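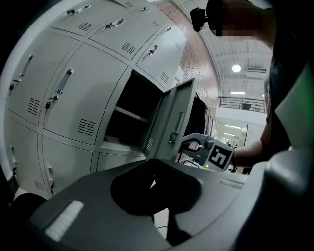 Is the Gevel hand-held gripper kit worth it for locker door work?

Posted 08/09/2023 by Simanjuntak

Hi all, and thanks in advance for reading! We're looking at the Gevel kit for recording people opening and closing metal lockers, the kind with slim upright handles and a little key lock under them. The rental is $175 a week for a pair of grippers. My worry is the handles. Will the jaws get a decent hold, or do they slide off? And does the marker on the side need to stay in view the whole time?

Fereo
We rented ours in April and kept it for three weeks, so take this as one happy customer's opinion. Handles were fine once we slowed down (everybody pulls too fast the first day, me included!). Come in straight, close all the way, then swing with your whole arm and let the wrist stay quiet. For a door that's already open, we just push the edge with the side of a finger. The marker can drop out of view for a moment, but if it's gone for a long stretch we throw that take away. Do a dozen practice doors before you keep anything, and ask them for spare finger pads, because ours came with none and shipping took forever.

Silero
never tried it on lockers, drawers were ok. battery is meh

Fereo
Oh, and one more thing I forgot! Tape down any key tags that dangle under the handles. We caught one in the jaws more than once.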